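4.3 ふたは壁に寄り、袋は真ん中に残る

さて、この節では片付けの途中で床に置かれるもののうち、ふたと袋の話をします。4.2節で机の上の話をさんざんしたあとなので、読む方も少し首が疲れているかもしれませんが、ここからは足元です。私としては、調査の中でいちばん楽しかったのがこの足元のパートでした(共著者のIeuan Kemeysには「床の話になると早口になる」と言われています)。

まず数え方のおさらいから。Skiterhamのオフィスフロアで集めた仮置きの記録は、全部で559件あります。ここでいう仮置きとは、片付けの最中に手に持っていたものをいったん床に置き、あとで拾うつもりでいる状態を指します。落としてしまったものは入れていません。とはいえ、置いたのか落としたのか、見ていて判断に迷うことは本当によくあって、迷ったときは本人に聞きました。聞いても「どっちだろう」と返ってくることがあり、そういう記録は落ちたほうに回しています。協力してくれたのは63人で、ふだんからそのフロアで働いている人と、週に一度だけ来る人が混ざっています。

559件のうち、ふたが関わるものは159件でした。正直に書くと、もっと少ないと思っていました。収納箱のふた、ごみ入れのふた、文具ケースのふた、コーヒーの道具を入れた容器のふた。一つ一つは薄くて軽くて、わざわざ研究の対象にするようなものには見えません。けれども中身を出し入れするには必ず開けなければならないし、本体から外れる型であれば、開けたあとは必ずどこかに置かなければならない。片付けという作業は、ふたの置き場所を次々に決めていく作業でもあるわけです。私は予備調査の段階でこれに気づいて、Xiomara Nakamuraに夜中に長いメールを書いてしまいました。返事は翌朝に一行、「では分類表に欄を足しましょう」でした。

その欄が表2の「ふた」の列です。列の見方を少し補足しておきます。壁やパーティションの根元から100 cm以内に置かれたものを「壁寄り」、それより外を「中央」としました。なぜ100 cmなのかと査読の前にMortimer Kincaidから聞かれて、通路の幅から決めましたと答えたのですが、もう少し詳しく言うと、このフロアでは巾木からその距離を離れると人が普通に歩いてくるからです。つまり「中央」に置いたものは、だれかにまたいでもらうか、よけてもらうことになります。立っている机の脚や棚の側面も壁と同じに扱うかどうかは最後まで議論になりましたが、今回は床から立ち上がる面で動かせないものだけを壁とみなしました。キャスター付きの棚は壁に入れていません。ここは次の調査で変えるかもしれません。

結果としては、ふたは壁寄りに置かれやすく、袋は作業している人のすぐそば、つまり多くは中央に残りやすい、という傾向が出ました。ふたを外した人は、たいてい少し体をひねって、いちばん近い縦の面のほうへ腕を伸ばします。立てかける人もいれば、根元に平らに寝かせる人もいます。寝かせる場合も、長い辺を巾木に沿わせようとする人が多くて、これは見ていて気持ちのいいものでした。インタビューで理由を尋ねると「踏まれたくないから」という答えが並びます。硬いプラスチックのふたは、踏むと割れるし、踏んだほうも痛い。Keisha Nakamuraは聞き取りの担当でしたが、割れたふたの思い出を語りはじめて予定の時間を過ぎてしまう人が続出したそうで、録音を起こしながら私も何度か笑ってしまいました。

袋はその点、扱いがずいぶん軽いのです。口を開いて中身を出したあと、きちんと畳む人は少数派で、大半はくしゃっとさせてその場に放します。袋は踏んでも割れませんし、放した本人も「あとでまた使う」「あとでまとめて捨てる」のどちらかをぼんやり考えているだけのようでした。どちらなのかをその場で決めていない、というのがおもしろいところで、聞き取りの中で私がいちばん線を引いた発言も「袋は決めなくていいから楽」というものです。ふたには戻る本体があります。袋は中身を出した瞬間に、戻る先があるのかないのか、はっきりしなくなります。

では、ふたと袋が一緒に出てきたときはどうなるか。表2を作っている時点では、ふたは壁へ、袋は手元へと分かれるのだろうと予想していました。ところが記録を読み返すと、両方がひとかたまりになって壁の根元に来ている例が思いのほか目につきます。これを私たちは調査ノートの中で「寄り合い」と呼んでいました(正式な用語にするのは恥ずかしいので、この論文でもこの節でしか使いません)。寄り合いが起きるきっかけとして、聞き取りから拾えたのは次のような話です。先に置いた硬いものが目印になって、あとから出た柔らかいものをそのそばに置きたくなる。あるいは袋のほうが先にあって、床の模様の上で見えにくいので、色のはっきりしたふたを隣に添えておく。後者を話してくれた人は、自宅でも靴下の片方を同じ要領で管理しているとのことでした。

床の模様という話が出たので、カーペットにも触れておきます。このフロアの床は灰色系のカーペットで、細かい横筋が入っています。予備調査をした別のフロア、Nygårdのほうは無地の明るい床材でした。同じ片付けの手順をお願いしても、無地の床では人はものを置く前に一瞬ためらうのに、カーペットではためらいがほとんどありません。汚れが気にならない、音がしない、滑らない、という三つが理由としてよく挙がりました。中でも音の話は予想外でした。硬いふたを硬い床に置くとカタンと鳴って、静かなオフィスではそれがけっこう恥ずかしい。カーペットなら鳴りません。だから気軽に床が使われ、記録の件数も増えます。Nygårdの記録を本調査の集計から外したのは、床材の違いがここまで効くとは思わずに始めてしまったためで、設計の甘さは素直に認めます。

一方で、筋の入った灰色の上では、灰色や白の小物がびっくりするほど見落とされます。白い付箋の束、透明な留め具、灰色のコードの切れ端などは、片付けが終わったあとの見回りで拾われることが多く、本人は置いたこと自体を忘れています。黄色や青のものは、まず忘れられません。色で分けて件数を出すところまでは今回できていないのですが、観察メモの印象としてははっきりしています。Otodikの収納用品を使っている班では、ふたの色を棚ごとに変えていて、最初は見た目の好みだと思っていたら、「床に置いてもすぐ見つかるから」という返事でした。床に置くことが前提になっている! 私はこの一言がとても好きで、発表のスライドにも大きく載せました。

もう一つ、パーティションの端の話です。壁寄りといっても、壁のどこでもよいわけではなくて、端に近いあたりが好まれます。パーティションが終わって、向こうの区画が見えはじめるところです。広い壁の真ん中あたりに置くと、あとで「どの辺だったか」がわからなくなるけれど、端なら覚えていられる、という説明がありました。柱や縁の金具のような縦の線が、置き場所の住所のように働いているのかもしれません。ただし端は人が曲がってくる場所でもあるので、踏まれる心配はむしろ増えるはずです。この矛盾について尋ねると、たいていの人は少し考えてから「言われてみればそうですね」と言って、次の日も同じところに置いていました。

図4に挙げるのは、ふたがパーティションの根元の近くにあり、袋はカーペットをはさんで離れ、グリッパーに挟まれている例です。記録表では「壁寄り・ふた」に分類しています。カーペットの筋と、ふたの向きに注目してください。
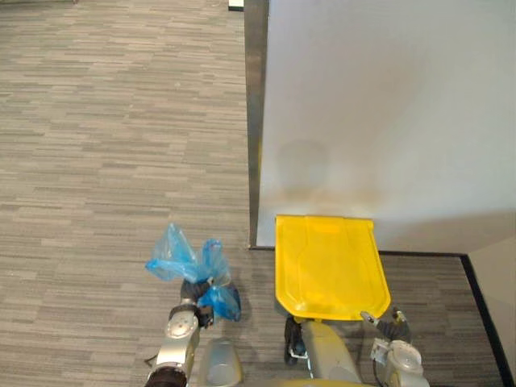
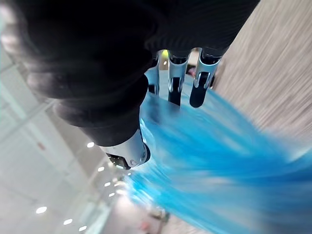
図4 パーティション脇の黄色いプラスチックのふたと、グリッパーに挟まれた、くしゃっとした青い袋(1枚目)。2枚目は同じ場所で、鮮やかな青いものに寄ったところ。

図4の1枚目で、ふたはほぼ平らに寝ていて、奥側の縁が黒い巾木の近くに来ています。こういう置き方を私たちは「寝かせ」として数え、壁に斜めに預けた「立てかけ」とは分けました。縁と巾木の間にすき間があるかどうかは問いません。最初はすき間まで測ろうとしたのですが、二日目にIeuanが定規を持ったまま床に座り込んでしまい、そこでやめました。

なお、寄り合いの中のどれを先に拾うかについては、まだまとまったことが言えません。袋から拾ってふたを最後に残す人と、ふたを先に本体へ戻してしまう人がいて、同じ人でも日によって変わります。Skatitellの容器のように、ふたが本体と蝶番でつながっていて外れないものを使うと、この問題はそもそも起こらず、床に残るのは袋だけになります。その場合に袋がどこへ行くのかは次の4.4節で扱いますが、先に少しだけ書いておくと、本体の陰に押し込まれていることが多いです。

この節の集計表は1/17/26に一度直しています。直す前の版では、文具ケースのふたの一部が「小物」の列に入っていました。本文の数字はすべて直したあとの版によるもので、共有フォルダに残っている古い表とは合いません。分類の基準を書いた付録Bのほうは変更していませんので、再集計を試したい方はそちらを見ながら進めてください。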